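Als wir in Gindton aus dem Bus stiegen, nieselte es, aber das war uns gleich, denn auf die Besichtigung der alten Filmstudios von Walczak hatte ich mich seit Februar gefreut! Über 236 Leute waren zum offenen Tag gekommen (so stand es am Eingang), und wir zogen in Gruppen zu 17 durch Schneideraum, Kostümfundus und das kleine Vorführkino.

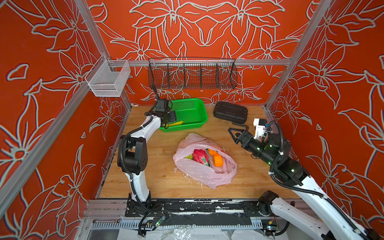
Roboterarm über grünem Korb mit Banane

Am schönsten war für mich der Fundus, in dem noch die Mäntel aus dem Hafendrama »Plilladport« hängen, das ich als junges Mädchen gleich zweimal gesehen habe. Zum Schluss liefen 14 Minuten aus dem neuen Film »Pernix«, und dann gab es, ganz gemütlich, Kaffee und Streuselkuchen in der Kantine.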